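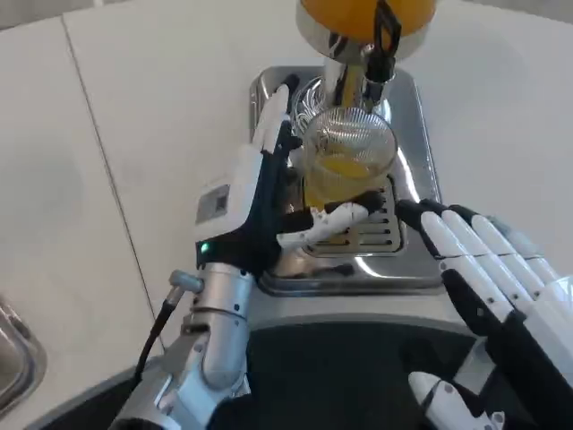 Ribbed glass at the beverage dispenser, white counter.

Truvgate 6 Training Starting Gate
Manufacturer: Peradmont
Product group: Starting gates and schooling equipment
Part number: TG-773
Availability: Built to order
Page last revised 22 January 2024

Overview

The Truvgate 6 is a towable starting gate with 6 stalls, intended for schooling Thoroughbreds and Quarter Horses at training centers and at small tracks that run short fields. It uses the same stall width, front door geometry and release sound as the Peradmont race-day gates, so a horse schooled in the training gate meets no new shapes or noises when it is loaded for a race.

The gate is supplied complete with tow bar, battery box, starter's hand switch and a set of stall pads. It is not supplied with a tow vehicle. It is not approved for public roads and must be moved between properties on a flatbed trailer.

Frame

The main frame is welded from square steel tube, hot-dip galvanized after fabrication and then painted. Galvanizing after welding closes the weld areas, where earlier gates tended to rust first. The overhead truss carries the door magnets and all wiring, and no cable runs below the height of the stall partitions.

Partitions are bolted to the truss and to the base rails and can be removed singly. Removing one partition turns two stalls into one wide stall, a common arrangement for the first lessons with young horses. The tail doors on either side of a removed partition must be tied back while the gate is used this way. They do not latch to each other.

Side ledges run the full length of each partition for the gate crew. The ledge surface is punched steel with raised edges. Rubber ledge covers are available for sites where mud is a constant problem, but they add width to the ledge and are not recommended where large horses are schooled.

Front doors

Each stall has a pair of front doors in a V arrangement, held closed by one electromagnet at the top of the pair. When current is cut, springs pull both doors open and rubber stops catch them against the partition. The doors will also open if a horse pushes on them with enough force. This is intentional. A door that will not yield is a hazard to the horse and to anyone standing in the stall with it.

The yield point is set at the factory and can be adjusted at the magnet plate with a wrench. Peradmont recommends a lighter setting for two-year-olds and the standard setting for horses in regular work. After any adjustment, open and close each pair several times by hand before a horse is loaded.

Door grilles are wire mesh in a padded tube surround. A horse can see the track through them. Solid door inserts can be ordered but are rarely used in North America.

Tail doors

The tail doors are split and close behind the horse with a slam latch. The latch can be released from either ledge or from the ground behind the gate. Padding on the inner face extends from the bottom of the door to above the hip of a tall horse.

A tail rope kit is available in place of the doors for horses that are not ready to be closed in. The rope hooks are the breakaway type and should be replaced once they have opened under load.

Release system

Power comes from two deep-cycle batteries in a ventilated steel box on the tow bar side. One battery runs the magnets and the other stands in reserve. If the voltage of the first drops below the set level, the control unit changes over and an amber lamp lights on the box. The gate stays usable with the lamp lit, but the session should be ended when convenient and both batteries put on charge.

The starter's switch is a pistol-grip unit on a coiled cord. It has a guarded trigger and a separate key. With the key out, the trigger does nothing. A bell sounds with the release and can be turned off for quiet openings - useful early in the schooling of a nervous horse - or sounded alone with the doors left open.

Individual stall switches are mounted on the truss end panel. They allow one pair of doors to be opened while the others stay closed. A horse can then be walked through, or let out by itself, without resetting the whole gate.

There is no wireless release. Radio units were tested on an earlier model and dropped from the range.

Timing output

A dry contact in the control unit closes at the moment the magnets lose current. It can start a track timer or a training clock. Note that in most North American racing the official time does not begin at the gate. The horses first cover a short run-up, and the clock starts when they reach the timing beam. Times taken from the gate contact will therefore be slower than published times over the same distance and should not be compared with them. For work on break speed the gate contact is the correct starting point.

The contact is isolated from the magnet circuit. Connector and pin layout are given in the wiring sheet supplied with the gate.

Padding

All surfaces a horse can reach from a normal standing position are padded. Pads are closed-cell foam in a vinyl-coated fabric cover, laced at the back. The covers can be removed and washed with mild soap. Do not use a pressure washer on the seams.

Pads wear fastest at the knee area of the front doors and at the hip area of the tail doors. These two sets are stocked separately. A torn cover should be changed before the foam takes up water, as wet foam is heavy and alters how the doors swing.

Specifications

Model: Truvgate 6
Part number: TG-773
Stalls: 6
Frame: galvanized and painted steel tube
Front doors: V pair, electromagnetic, spring opening
Tail doors: split, slam latch
Weight per stall section: 905 lb
Magnet inspection interval: 1000 openings
Power: two deep-cycle batteries, automatic changeover
Release: wired pistol-grip switch, key enabled
Bell: electric, can be switched off
Tires: foam filled, turf tread optional
Standard color: dark green
Other colors: white, or to customer sample at extra charge

Towing and positioning

The gate tows from the left end as standard. A right-hand tow bar can be fitted at the time of order and cannot be changed afterward without new brackets. The wheels at the tow end steer with the bar and the far wheels are fixed.

Set the gate square to the track and lower the stabilizer feet before loading. On turf, use the wide foot plates. The gate must not be towed with a horse or a person in any stall, and the tail doors must be pinned open during towing.

Check the ground in front of every stall before each session. Holes left by earlier breaks should be filled and harrowed. A horse that stumbles on leaving the gate will often be slow to load the next time.

Maintenance

Daily: wipe the magnet faces and door plates with a dry cloth. Grit between the two surfaces is the usual cause of a weak hold. Test all doors from the hand switch with the stalls empty.

Weekly: check spring tension, hinge pins and ledge bolts. Grease the hinges at the marked points. Wipe off any surplus, which otherwise collects sand.

Every 1000 openings: inspect the magnets, door stops and trigger cord. A counter in the control unit records openings and is not reset by a change of battery.

Gates stored over the winter should have the batteries removed and the pads taken indoors. Leave the front doors open to take the load off the magnet plates.

Options and spares

Wide foot plates for turf
Rubber ledge covers
Tail rope kit with breakaway hooks
Solid door inserts, pair
Canvas roof with side curtains
Stall number plates, front and rear
Knee pad set, front doors
Hip pad set, tail doors
Door spring set
Magnet and plate, matched pair
Trigger cord, coiled

Magnets and plates are ground together and should be replaced as a pair. A new magnet on a worn plate will not hold at the rated force.

Ordering and service

Orders are placed through Courtois, the distributor for the United States and Canada. State the tow side, tire type and color with the order. Delivery is by flatbed, and the buyer provides the equipment for unloading. Lifting points are marked on the truss in yellow. Do not lift by the partitions.

Spares ship from the Urnel depot. The depot also rebuilds control units on an exchange basis, for this model and for older Truvgate units with the round connector. Gates with the earlier flat connector need an adapter lead, which is listed with the spares for that model.

The Urnel depot closes in August for stocktaking. Orders for pads and springs needed during that month should be placed in advance.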